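Home | Syllabus | Readings | Handouts | Office Hours | Contact

Handout 8: Where Children Think Things Go

Welcome back, everyone, and thank you for the very lively discussion after last week's reading. I promised I would write up the part we rushed through, so please keep this with your notes on object permanence (you will want both when you sit down to plan your essay).

We were talking about search tasks, the family of little games in which a child watches something disappear and is then asked to find it. They look simple, and any of you with small brothers or sisters have probably played a version on the kitchen floor. The trouble is that a child can fail a search task for all sorts of reasons that have very little to do with what she understands about objects. She may be tired, or she may like the first hiding place better, or she may reach for whatever is nearest because reaching is fun!

Ans Baert, who taught this course before me and left me two wonderful boxes of notes, used to ask her students to write down what a child would need to know, what she would need to remember, and what she would need to do with her hands, before they said one word about results. I still think it is the best habit you can pick up from us.
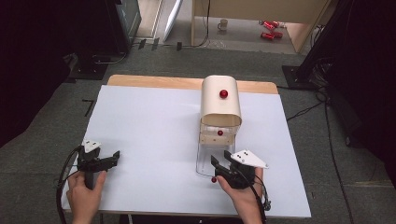
Now, the gravity error. When an object is dropped and its path is hidden, many toddlers search straight below the place where it was let go, even when a tube or a slope ought to have carried it off to one side. They will often do this again and again, quite cheerfully, after being shown the right answer. One reading is that they hold a strong belief that things fall straight down. Another is that they know better but can't yet hold back the first response that comes to them. You will notice that looking-time studies and reaching studies sometimes seem to disagree with each other here, and I would like you to be comfortable with that for a while before you try to settle it.

For your section meeting, please read the Kingi chapter in the course packet and skip the appendix, unless you enjoy scoring tables as much as I do. Bring one page on this question: if a two-year-old looks toward the correct place but reaches to the wrong one, which should we believe, and why? Section meets in Room 19 of the Flarnum building. Drafts can go in my mailbox any time before the October break.

Aroha Tomoana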